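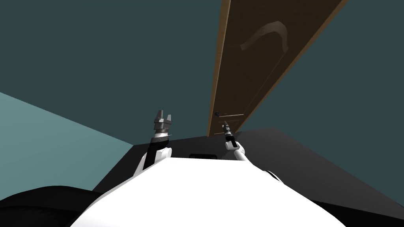

Door demos in simulation: how much start pose variation?

Posted by Zamfir, 10 January 2025

I am recording teleoperated door demonstrations for a two-armed robot. Head and wrist views are both saved. With 10 starts from one base position, the policy fails when I shift the base. Do I need more episodes or more positions?

Rodica Dobre
More positions. Use nine base poses and five episodes at each, and vary the yaw as well. Check the wrist stream before you log anything.
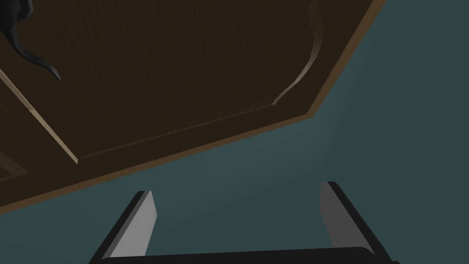
Wrist view, gripper open, door panel above.

If the lever is out of view at the moment of grasp, the policy has only the head camera to go on.

Skimesau
What she said. Also randomise wall colour.

Jetell
Keep the failed attempts in a separate folder — mixing them in spoiled almost a week of training for me.

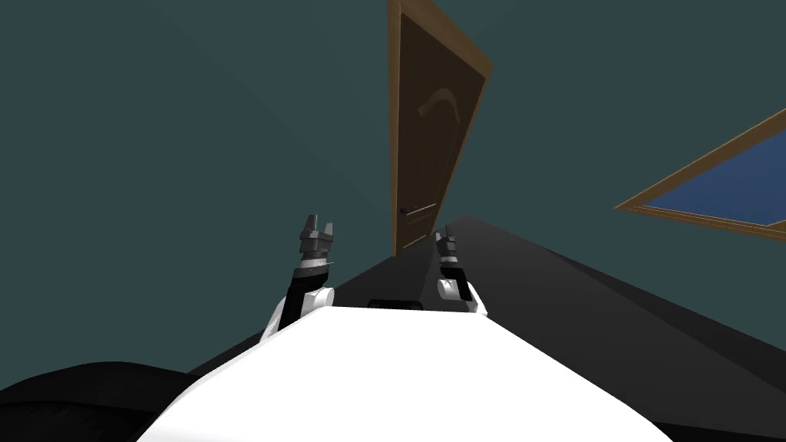

Log the base pose in world coordinates too, or you cannot rebalance the set later. Mine was only stored relative to the door.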